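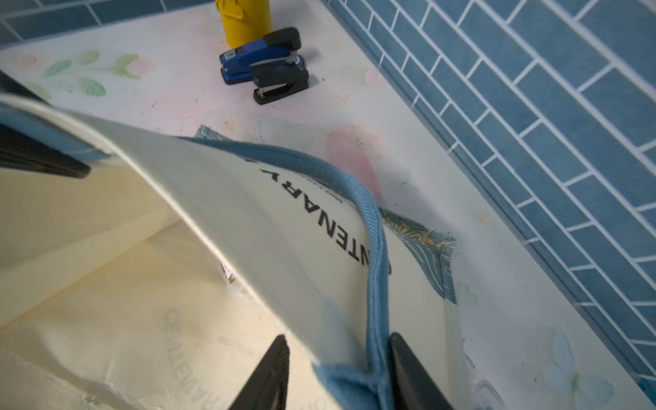
Surely everyone's got a cupboard full of those already, came the first reply when I told a few people I was going to start a business with old cloth bags. And yes, they have! That was the whole idea, and it's still pretty much what I do all day.

## Hello from Jekivard

I'm the one who answers the emails, sews on the handles and forgets to put the kettle on. Jekivard began at my own kitchen table in February 2020, with 13 shopping bags I'd dug out from under the stairs and a sewing machine that only went forwards. I now have a room above the old seed shop in Lennox Yard, with decent light in the mornings and a very steep staircase (if you're dropping off a heavy load, please ring the bell and I'll come down for it).

What I do is simple enough. You send me cloth bags you've stopped using, and I wash them, mend them and turn them into something you'll want to take out again. Sometimes that's just a new handle. Sometimes two sad bags become one good one, or I put a lining in and a pocket for your keys.

## The bags

I have a real soft spot for bags with words on them. Fêtes, bookshops, swimming clubs, anything with CENTENARY across it in big black capitals – somebody was proud of that, and I do try to keep the lettering whole when I cut. Pale canvas with a light blue handle is my favourite combination, and I'll happily spend far too long matching the thread. Most of my thread comes from Cekico, a little haberdashery two doors along, where I go in for one reel and come out with six.

Thin canvas often lets the print show through on the inside, back to front. Some customers love that and some want it covered up, so just tell me which you are.

I also take scarves and bits of patterned cloth. Frayed and fringed is fine! A teal one with swirly gold on it makes a gorgeous lining, and the fringe can be kept along the top if you fancy something a bit showy.

## Before you send anything

Please empty your bags. Turn them inside out and give them a good shake over the sink, and check the folds, where all the little scraps of paper end up. I've posted back shopping lists, a library card and a rather lovely birthday note, and I don't mind doing it, but I'd hate to miss something and put it through the wash.

Up to 48 bags fit in one of my collection sacks. I can't take anything with a plastic coating, or bags that have had paint or oil in them.

## Where you'll find me

I have a table at the Skendex market hall most months, with a flowery cover on it because I like flowers and it's my table. Come and have a rummage. You can bring mending along too, and small jobs usually get done while you look round the other stalls.

By last July I'd mended 123 bags in a single summer, which was rather more than my wrists wanted, so I now take on around 40 a month and keep a waiting list for the rest. It moves quickly. Drop me a line through the contact page, tell me what you've got, and send a snap of any holes if you can.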